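Selbridge Robotics Club help desk
Ticket: Right gripper position jumps during cap task
Opened: 10 April 2024
Category: Tracking / handheld grippers
Priority: Normal
Status: Closed

Problem as reported

We are on the Policarpio project, the one where students do a household task with a pair of handheld grippers and the recorded motion is played back on the club arm. The task this month is putting soft items on a wire stand and taking them off again. The left gripper tracks fine. The right one is fine while the hand is low and then jumps sideways when it comes up over the stand. In the viewer the right gripper moves about 15 cm to one side, stays there for a moment, and comes back. Jaw opening data looks normal the whole time.

It happens in most takes but not all of them. We need 40 good takes for the Kukstead meet and so far have 5 we would trust.

Already tried by us: restarted the tracking software, swapped the USB ports for left and right, ran the floor calibration again. No change from any of it.

Reply from help desk

Please send the software version, say whether the jump follows the gripper or the hand, and attach a picture of the station taken from the operator's head during the task.

Reply from student team

Version is the one on the club laptop, Potitham 2. We have not updated it since September. We traded hands and the jump followed the gripper, so a left-handed operator gets the jump on the left. Picture attached. 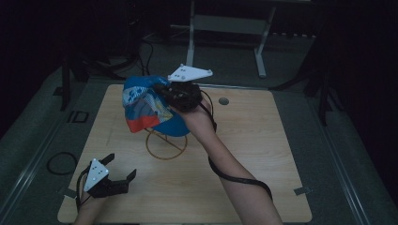

Since the jump follows the gripper, you can leave the cameras and the calibration alone for now. The first thing to check is whether the marker plate is moving on its mount. A plate that shifts a little under load gives the software a shape in the right place with the wrong angle, and the software will sometimes flip to a second solution. On the right gripper the cable goes out over the wrist and lies along the forearm in a long loose coil, with a wide arc off to the right. That is a lot of cable hanging off one hand, and it can pull on the body of the gripper when the arm is raised. Do these in order:

Hold the gripper body still and push on each corner of the white plate with one finger. Any movement at all counts.
Unplug the cable at the laptop end, raise the gripper to working height, and watch the viewer. Position does not need the cable, only the jaw data does.
Plug it back in and repeat with the cable strapped to the upper arm.
Send the log from both runs.

Reply from student team

Plate: it moves. Very slight, you can feel it more than see it. The left one does not move.
Cable unplugged: no jumps in 15 lifts.
Cable strapped to upper arm: 2 jumps, both smaller than before.
Logs are in the project folder under cable test.

We tightened the plate screws but one of them keeps turning and never gets snug.

Reply from help desk

The insert for that screw is stripped. Do not glue the plate down, it has to come off for the jaw service. There are spare mounts in the drawer under the Selbridge printer, the ones with brass inserts. Fit a new mount, redo the rigid body definition for the right gripper, and save it under a new name so the old takes still open with the old one.

Keep the strap on the upper arm even after the mount is changed. Leave enough slack at the elbow that the arm can reach the far edge of the table without the cable going tight.

Reply from student team

New mount is on and the plate is solid. Made the new rigid body definition. Ran the full task with the cap and then with the other soft items and got no jumps. One take had a short dropout when the operator leaned in over the table, but the position came back in the same place, so we think that is only the head blocking a camera.

Can we keep the 5 earlier takes?

Reply from help desk

Keep them out of the training set. The plate was already loose when they were recorded and there is no way to tell how far off the angle was. Move them to the old definition folder and record them over.

The dropout is a separate thing. If it shows up more than once in a session, open a new ticket with the take numbers.

Resolution: replaced right gripper plate mount (stripped insert), new rigid body definition saved, cable strapped at upper arm. Plate check added to the station start list for both grippers.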